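I have been photographing families long enough to have opinions, and the one I hold hardest is that grandparents belong in the session. I don't mean a quick shot at the end while everyone hunts for their coats! I mean planned for, dressed for, and given a proper chair by the window.

Doina Mujić came along to her granddaughter's one-year portraits in March meaning only to hold the bags. We talked her into five minutes on the bench (she fussed about her hair the whole time, bless her), and those are the pictures her daughter ordered in the biggest size I offer.
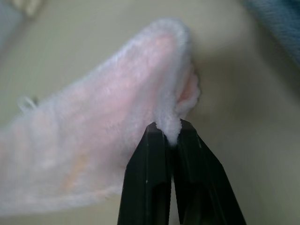
Does adding grandparents make the session much longer?

Plan on 60 minutes in place of the usual 45, and let the older folks go first while everybody is fresh.

I know some photographers like to keep the group small, and I do understand it, because a toddler and four adults can be a handful. But I would take a slightly crooked picture with Grandma laughing in it over a perfect one without her, any day of the year, and I'll gladly stay late to get it.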